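Subject: Re: Open day at Brarken - is it worth the trip?

> Hello all,
> our group at Montes is invited to the open day at Brarken in April. It is over 400 km for us.
> Did anyone from the list go last year? Do they let you try the hand-held grippers, or is it only slides?
> Also the link to the program gives me a 404.

Hello,

I went last year, with two colleagues from Gulmont, so I try to answer in order.

The link is broken for me too. I wrote to their office and they sent me the program as an attachment. The start is at 9:30, and there are 20 places for the practical part. You must register for it separately, the general registration is not enough. We did not know this and one of us could only watch.

There are slides, but only in the first hour. The talk on Zodedden (their software for the recorded demonstrations) was good, a little fast for me. After it you go to the rooms in small groups, and there you hold the grippers yourself, one in each hand, with the marker cubes on top. You do a simple task at a desk and repeat it. My best advice is to do the first 7 or so repetitions slowly. I wanted to be quick and most of mine were rejected, I think because I turned my wrists too much and the markers were hidden.
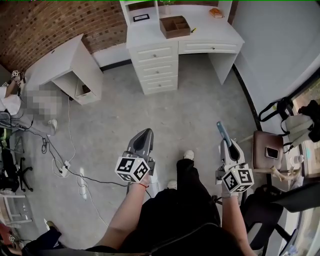 What I liked less: the lunch break was long, and the discussion at the end was short. If you have questions about calibration, ask them in the room and do not wait for the discussion. The people there answer very openly - also about what does not work yet.

For your distance I would say yes, it is worth it, if you get a place in the practical part. For the talks only I would stay at home and ask for the slides. The parking costs 50 for the day, so better take the train.

If somebody has the new program already, please send it to the list.

Best regards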